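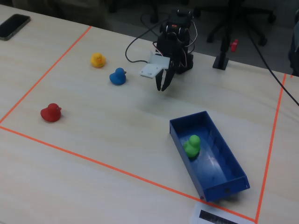 Search help topics Go
Flosa Sorting Set: FAQ
2 min read

What is in the set?
Four rubber ducks (red, yellow, blue, green) and one blue plastic tray, part 281.

How is the play area marked?
Orange tape on a tabletop. Mark the edges before setting out ducks.
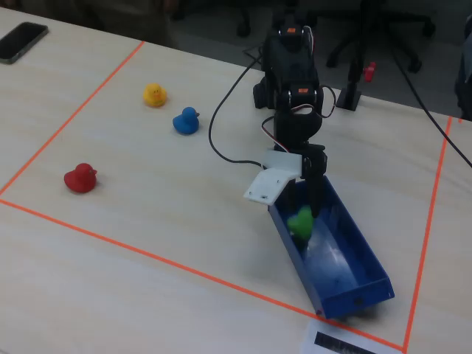 Red, yellow and blue ducks inside the tape lines.

Can the tray go in a dishwasher?
No. Hand wash only.

Are spare ducks sold?
Yes, singly, through Werker. Quote part 64 and the color.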